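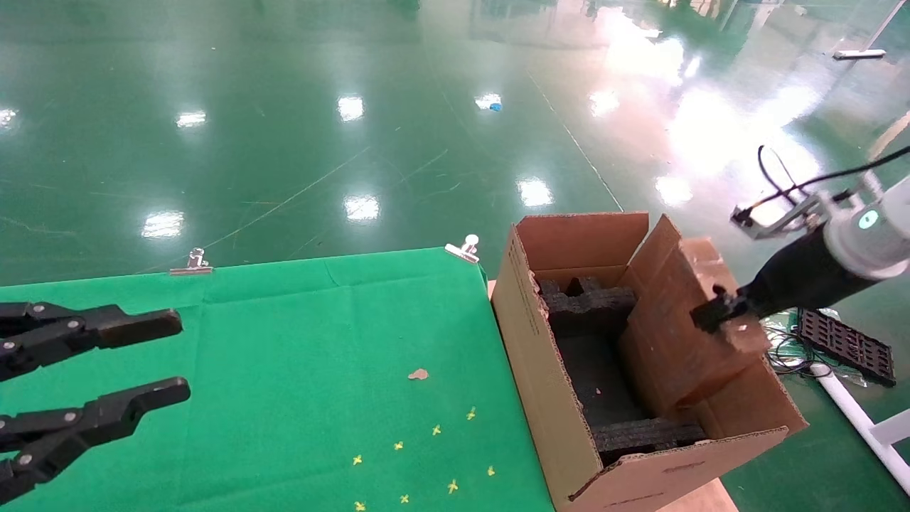 How much practice does a new student need before the box exercise?
Most students in our club are ready after four sessions of 40 minutes. Students who have already used one arm need less, but they must still do the first exercise with two arms.

Two-arm box exercise, student guide
Skullisow Robotics Club, written by Siriporn Ratanaporn
Last changed 7/30/19

This guide is for the students who join the two-arm group. It explains how to prepare the table, how to move the flaps of a cardboard box with the arms, and how to save your work. Please read all of it one time before you turn on anything. If you only know the exercise from last year, read step 3 again, it is different now.

What you need
A cardboard box with four flaps and its foam inside. The green cloth. Two binder clips. The key for the control cabinet, which Didier keeps. One partner.

Step 1. Prepare the table
Put the green cloth on the table and pull it with your hands until the big folds are gone. Small fold lines can stay. Fix the far edge with the metal binder clips. Do not use tape, we had to clean the glue from the table for one whole afternoon in October.

Put the box beside the cloth, on the right, with the front wall to you. It may stand at a small angle. The foam stays in the box for this exercise, so that the walls do not bend in when a finger presses on them.

Step 2. Start the arms
Your partner stands at the stop button and does not leave it. Turn on the cabinet, wait for the ready message on the control screen, and then load the program called Zoker. The speed must be 80 mm per second or lower. If you see another number on the screen, change it before you move an arm.

Move each arm alone first. Open and close the fingers three times on each side. When the left fingers are open over the cloth, keep them there. The left arm has no work until step 4.

Step 3. Move the right flap
This is the part where most students are in a hurry. Bring the right gripper down from above, with the fingers pointing to the box, and stop a little before the cardboard. Look from the side. Then go forward in small moves until the fingertips touch the upper part of the flap.

Push and wait. Cardboard comes back a little when you release it, and this is normal. In the old version of the guide we told you to pinch the flap between the fingers. Please do not do this now. Aurelio Sepúlveda tested both ways with the second-year students and the pinched flaps were torn after a few tries.

If the box slides, stop the arm, open the distance, and put the box back with your hand only when your partner says "safe".

Step 4. Use the left arm
When the right flap stays folded, bring the left arm slowly to the other side of the box. Do not cross the arms over the middle. The left flap is done in the same way, and the front and rear flaps come last. You can choose which one of them is first, but write your choice in the notes.

Step 5. Save the work
Save every try, also the bad ones. The file name is your family name, then the number of the try, for example Phromma_389. The number continues from the last file of the group and does not start again with each student. Copy the files to the folder Flesovari before you turn off the cabinet.

Common problems

The finger goes under the flap. You are too low. Go up, go back, and start step 3 again.

The program shows error 495. The arm is too near to its limit. Move it back to the start position and put the box a little closer to the cloth.

The cloth moves with the fingers. One clip is not well closed, or the left gripper is too low.

For questions, write to me or to Wanpen Wiriya. The sign-up list for the table is on the door of the lab.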